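Extending the Service Life of Office Desktops by Processor Replacement
Final project report, Trimisel Technical College
Submitted 2024-06-24

1. Background
The accounting office at Endeck runs its invoicing on desktop computers bought as a single lot. Staff complained that the Stila invoicing package had become slow after its December update. Endeck asked whether the machines should be replaced or whether a faster processor of the same socket type would be enough. This report covers the second option.

2. Scope
The lot consists of 20 identical desktops. Two were released for testing. The remaining machines stayed in use and were not opened. Memory size, storage and operating system were kept the same on both test machines, so that any difference in timing could be put down to the processor.

3. Method
A month-end batch was exported from Stila and stripped of customer data. The batch was run 6 times on each machine with the original processor, then 6 times with the replacement. The first run of each set was discarded to remove the effect of an empty disk cache. Start-up time was recorded separately and is not part of the batch figure. Room temperature was not controlled – a weakness discussed in section 5.

The replacement parts were used units supplied by Shehata, a local parts dealer. Each was checked against the board maker's support list before purchase. The firmware was updated while the original processor was still installed.

4. Results
Median batch time fell by 20 percent. Start-up time did not change in any way that could be separated from normal variation, which suggests that it is limited by storage. No run ended in an error.

Most of the labor went into preparation. Removing the old thermal paste took longer than changing the part itself.
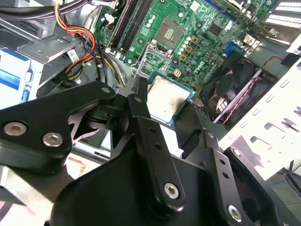

The socket contacts are the main risk in the procedure. The processor has to be lowered straight down with its alignment marks matched, and no force is applied until the retaining lever is closed. A bent contact normally means a new board, and the cost of one board would cancel the savings on several machines.

5. Discussion
The gain is real but modest. Users who wait mainly on start-up or on opening files will not notice it. The test also covers only one type of job, and warmer conditions could reduce the gain if the cooling fan reaches its limit.

6. Recommendation
Endeck should replace processors only on the machines that run month-end batches. For the others, a solid-state drive should be tested first, using the same timing method. Raw timing tables are in Appendix A – the export settings for Stila are in Appendix B.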